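Jekgate open day, 3rd June

So I finally got along to the open day at the Jekgate workshops, after missing it two years running (the last one was in December and I had a rotten cold). Parking was a nightmare, but the coffee from the Fastetti van made up for it, and I got there early enough to grab one of the 100 free tote bags!

The first hall was Vundbridge, who do study furniture and fit-outs for small flats. I love this stuff. They had desks, wall panels and shelves set up like little rooms, and you could wander in and poke at everything. I spent ages looking at wood grain, the swirly kind especially, and at how they run power to a desk. I've got cords all over the floor at home, so a power strip fixed upright on a side panel, up high where you can reach it, got me very excited. 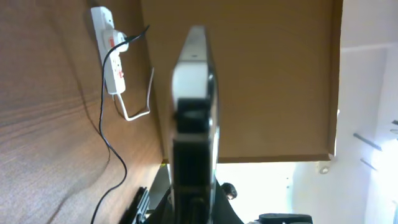 How much does a full desk fit-out cost?
The colour of the timber changes the price a bit, but the one I liked was $2935 installed, and a plain power strip mounting on a desk you already own was $48.

After that I went through to Bạch, the little finishing shop next door, where they let us rub oil into offcuts. My piece came out blotchy and I'm keeping it anyway. There were almost 200 people through by lunch and the queue for the sausage sizzle went right out the gate, so I gave up and had another coffee.

I went home with a catalogue, a sticky tote bag and a plan for my own cords. Now I just have to find my drill.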